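Drei Wochen mit dem Handführgriff von Osetix: Demonstrationen sammeln, ohne dass der Arm schmerzt

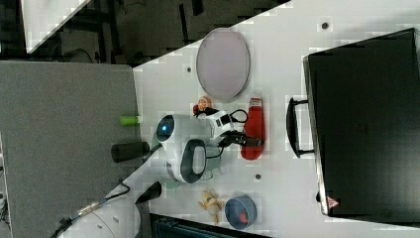

Marlina Pattinasarany

Wer schon einmal einen Nachmittag lang einen Roboterarm von Hand durch immer dieselbe Bewegung geschoben hat, weiß, wo es abends zieht. Bei mir ist es die rechte Schulter. Entsprechend neugierig war ich auf den Handführgriff von Osetix, den wir seit Mai in unserer kleinen Werkstatt zum Einsammeln von Greifbeispielen benutzen, und ich sage es gleich vorweg: Ich will ihn nicht mehr hergeben!

Unsere Aufgabe ist schnell erzählt. Ein Lernsystem soll Kleinkram vom Tisch aufnehmen und ablegen: weiches Spielzeug, kleine Figuren, Dinge aus einer blauen Schale. Dafür braucht es Vorführungen, und zwar viele. Wir hatten uns 2.000 vorgenommen, inzwischen reden wir von 4.000, weil Béla Vörös immer neue Gegenstände anschleppt. Die kleine orange Figur ist übrigens auch von ihm, und sie ist gemein: Sobald die Finger sie nicht mittig treffen, kippt sie weg.

Der Griff selbst ist eine dicke schwarze Schlaufe, die seitlich am weißen Kopf des Arms absteht. Man fasst hinein, drückt mit dem Daumen die Freigabe, und der Arm wird weich. Klingt banal, aber die Form macht den Unterschied. Beim alten Griff musste ich das Handgelenk abknicken, sobald der Greifer senkrecht nach unten zeigte, und genau so steht er bei uns fast immer. Jetzt bleibt die Hand in einer Linie mit dem Unterarm. Auch Saodah Yeoh, deren Hände deutlich kleiner sind als meine, kommt gut herum – sie führt inzwischen sogar lieber als ich.

Sehr gern mag ich den blau leuchtenden Ring. Bei uns ist er so eingestellt, dass er im Führmodus blau ist und beim Speichern einer Aufnahme kurz blinkt. Vorher musste ich nach jedem Durchgang zum Bildschirm schauen, und jedes Mal ist mir dabei der Arm ein Stück verrutscht. In der ersten Woche habe ich 520 brauchbare Demonstrationen geschafft, mit der alten Ausrüstung wäre ich nie so weit gekommen.

Die mitgelieferte Software heißt Wutance und ist angenehm nüchtern. Start, Stopp, verwerfen, nächster Versuch. Man kann jede Aufnahme mit einem Stichwort versehen, und ich rate dringend dazu, das sofort zu tun und nicht erst am Abend. Hilfreich fand ich auch, dass verworfene Versuche in einem eigenen Ordner landen. Attila Nyitrai hat daraus später einen Satz Fehlgriffe gebaut, an dem wir jetzt prüfen, ob das System merkt, dass ihm etwas entglitten ist.

Ein paar Dinge stören mich trotzdem. Die Kabel! Vom Sensorblock am Greifer laufen schwarze Schlaufen über das Gehäuse, und wer den Kopf weit dreht, bleibt gern mit dem kleinen Finger darin hängen. Zwei Klettbänder haben bei uns geholfen, aber die hätten ruhig beiliegen dürfen. Die Freigabetaste ist in den ersten Tagen recht schwergängig, das gibt sich. Und die Anleitung zur Kalibrierung hat 3 Seiten, von denen man eigentlich nur die letzte braucht.

Noch ein Tipp für alle, die damit anfangen: Räumt den Tisch nicht zu ordentlich auf. Bei uns liegen Zylinder am Rand, ein großer ovaler graumalvenfarbener Gegenstand und der schwarze Hartschalenkoffer mit auf der Fläche, und ich verschiebe zwischen den Durchgängen immer irgendetwas. Unsere ersten Modelle, trainiert auf einer fast leeren Platte, waren beim kleinsten fremden Gegenstand völlig ratlos. Seit wir so arbeiten, greifen sie viel gelassener.

Ob sich die Anschaffung für eine Gruppe lohnt, die nur ab und zu ein paar Vorführungen aufnimmt, kann ich schwer beurteilen. Für uns, die fast täglich führen, war es der beste Kauf des Jahres. Als Nächstes wollen wir ausprobieren, ob sich der Griff auch am zweiten Arm montieren lässt; laut Osetix passt der Flansch, und Saodah hat die Schrauben schon bereitgelegt.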